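After the Lab: Where Retired Research Animals Go

4 min read
15 shares | 3 comments

When a study ends, the animals in it are usually killed. In many cases tissue is needed, and the protocol says so from the start. But plenty of animals finish a project in good health, and what happens to them depends mostly on whether anyone at the facility made a plan.

At Trollthorpe, a rehoming center set on former dairy land, the plan begins months before an animal arrives. The center takes dogs, rabbits and rats from research sites that have agreed to release them. Staff ask for full medical records, a note on housing and diet, and a contact in the animal care unit who will answer the phone. Sites that can't supply all of that are asked to try again later. 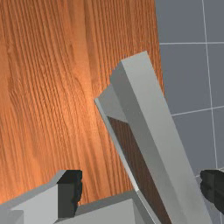 The records matter because lab animals have lived in very steady conditions. Many have never walked on grass or heard a vacuum cleaner. A dog that is calm in a kennel can freeze at the foot of a staircase. Trollthorpe keeps each dog for at least 15 days before showing it to a family, and the shy ones stay much longer. Rabbits tend to settle faster if they come in pairs that already know each other.

Money is the sticking point. The center puts the cost of preparing one dog at $500, covering neutering, dental work, vaccines and food. Some sites pay all of it. Others pay nothing and see the transfer itself as a favor. Irivell, a contract testing firm, now writes the fee into its bids, so the client covers it along with the housing charges. The firm began doing this after its own technicians asked for it, and the first dogs under the new terms left in March.

Hegazy, a smaller breeding company, has gone another way. It runs adoption in-house and lets employees choose first. Critics say that keeps the numbers out of public view, and the company has not published any. It says it may do so once the program has run for 3 years.
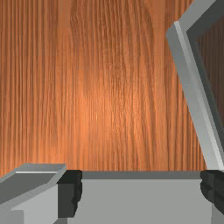 Can a member of the public adopt directly from a laboratory?

In most cases the animal has to pass through a rehoming group or an approved in-house program first, and a veterinarian must sign off on its health and behavior before it leaves.

Campaigners at Ekisden want release to be considered for every healthy animal, with a written reason on file when the answer is no. They are also clear that adoption does nothing about the number of animals used in the first place - their main work is still on replacement methods. Their draft proposal runs to 4 pages and leaves out primates, which need sanctuary places that are scarce and expensive.

Trollthorpe has 4 dogs waiting for homes and a longer list of rabbits. Visits are by appointment, mornings only.

Contact | Copyright | Back to top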